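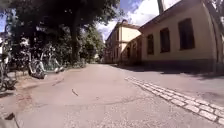

Notebook, outdoor rover, open day at Kisine site

November, written in the evening from my paper notes.

Present from our side: Seija Väisänen, Bent Bach and me. The host was Nazanin Asadi from Demissie. The visitors came in two groups, one at 10:00 and one at 13:30. I write mostly about the first group, for the second I was at the laptop and did not see so much.

Purpose of the visit: show the path following on the long straight road between the old buildings and the trees. No remote control except the stop button. Nazanin asked us before not to show anything we did not test in this place, and I think she is right.

Setup in the morning took longer than in the plan. The laptop did not find the rover on the network until Bent changed the address by hand. We must write this address on the case with a marker. Battery 2 was charged, battery 1 was not, I forgot to put it in the charger after the last test. We used only battery 2 for both groups and it was enough.
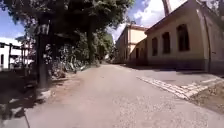
Route for the demonstration is 200 m one way, then turn and come back. Speed limit set to the walking value. The planner uses the edge of the asphalt on one side and the stone strip on the other side. The stone strip is very good for us, it is lighter than the asphalt and the detector finds it early. The tree side is more difficult. With the shade of the leaves on the ground the edge estimate was jumping, and the rover made small corrections to the left and right. The visitors asked if this was on purpose. I said no, it is the shadow.

Seija changed the filter length between the groups. After this it was calmer but also slower to react. I am not sure that I like it. To check with the log, run 1666 is before the change. The runs after it have her initials in the comment.

Questions from the visitors, as I remember:
What happens if a child runs in front? Bent explained the distance stop and showed it two times with a cardboard box.
Can it drive in snow? We don't know. We did not try it.
Who is guilty if it hits a parked car? Nazanin answered this one, I did not write down the answer.
How much does it cost? Seija said it is a research machine and has no price.

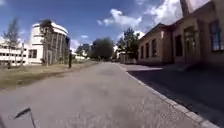 Strong sun on the open part of the road, where the lawn and the round white building are. I was afraid of the exposure there when the rover comes out of the shade, but the auto setting managed it in less than one second. Please leave it like this. Last time someone put it to manual and we lost a day.

The curb line was followed well on this part. One time the planner took the border of the building shadow for the curb and the rover moved a little to the right. Bent had his hand on the stop button but did not press. I marked the time in the log, frame 980 and the next ones. Nouhaila Chraibi wants such examples for her training set, I will send her the folder. 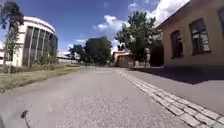
The last part of the route we did only with the second group. The return turn is still ugly, it needs three moves where I would make one. It was slow, and a lady from Sevside asked if the rover was thinking. Everybody was friendly about it.

Things to do:
Charge battery 1 (me)
Address on the case (Bent)
Compare the two filter lengths on the same log (Seija)
Send frames with wrong curb to Nouhaila
Ask Nazanin if we can come again in the early morning, when the shadows are long

Shanthi Akanda was not with us but she will write the short text for the Dudum newsletter. I gave her my notes and asked her not to write "fully autonomous".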